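## Section 4: Installing the Skeltar bin controller

This section covers mounting, wiring and first start of the Skeltar aeration controller on a steel grain bin with a full or partial perforated floor. It applies to corn, soybeans and wheat held in dry storage. For high-moisture corn, or for a bin used as a batch dryer, follow the Verkness dryer supplement instead.

**Caution:** Lock out the fan and the unload auger at the main disconnect before starting. Never enter a bin while grain is moving. Never enter alone.

### Before mounting

1. Level the grain surface. A peak in the center pushes air toward the walls and gives false readings on the inner cable.
2. Pull the core if the bin was filled without a spreader. Fines collect under the fill point and block airflow.
3. Check that the roof vents are open and free of nests and chaff.
4. Write down the bin number, crop, fill date and incoming moisture on the card inside the controller door.
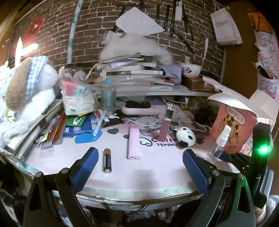 Can the controller be mounted on the bin wall itself?

The controller should go on a separate post or on the fan transition stand. Fan vibration carried through the wall sheets loosens the terminal screws, and a sun-heated wall raises the reading of the outdoor air sensor. If a post can't be set, use the rubber-mounted bracket (ordered separately) on the north side of the bin.

### Mounting and wiring

1. Set the enclosure at eye level with the cable glands facing down. Leave enough room for the door to swing fully open.
2. Fix the outdoor air sensor under its shield, at least 20 feet from the fan exhaust or any dryer outlet.
3. Run the temperature cables from the roof hangers to the junction box. Leave a drip loop outside every entry.
4. Land the cables on the terminal strip in order, starting with the center cable. The software assumes this order and doesn't detect a swap.
5. Connect the fan relay to the starter coil circuit. The relay isn't rated to carry motor current.
6. Close unused glands with the supplied plugs.

**Note:** Cables from an older Vlachou system can be kept if they pass the resistance check in Appendix B. Takeo cables use a different sensor type and must be replaced.

**Caution:** Hanging cables add load to the roof. Ask the bin manufacturer for the allowed load at each hanger before adding a cable. Don't tie cables to the floor — moving grain will then pull on the roof with much greater force.

### First start

1. Restore power with the mode switch at OFF. The display runs a self-check and then lists each cable it has found.
2. Compare the list with the number of cables installed. A missing cable is usually a reversed data pair.
3. Select the crop. The controller loads the moisture table for that crop and clears any table already stored.
4. Enter the target grain temperature. Cool the grain in steps through the fall, staying within 15 degrees Fahrenheit of the average outdoor temperature.

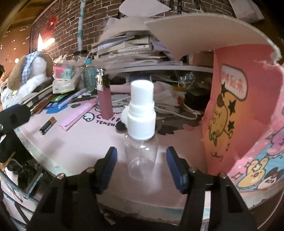
5. Turn the mode switch to MANUAL and run the fan for 3 minutes. Confirm that air is leaving the roof vents and that the fan turns in the direction of the arrow.
6. Turn the mode switch to AUTO. The fan may not start right away. In AUTO it runs only when outdoor temperature and humidity are both inside the set limits.
7. Record the first full set of readings on the door card.

**Note:** A cooling front takes some time to pass through a deep bin. Don't judge progress by the lowest sensors alone. The cycle is complete when the top sensors have reached the target and hold it with the fan off.

### Winter setting

By January most bins are at holding temperature. Switch to HOLD, cover the fan inlet and leave the sensors powered. If any sensor rises steadily while the outdoor air is cold, treat it as a hot spot: uncover the inlet, run the fan in MANUAL and smell the exhaust air from outside the bin. A musty odor means spoilage has begun, and the bin should be unloaded and inspected.

Dealer support for this section is handled by Azra Nikolovski. Have the serial number and the door card at hand when calling.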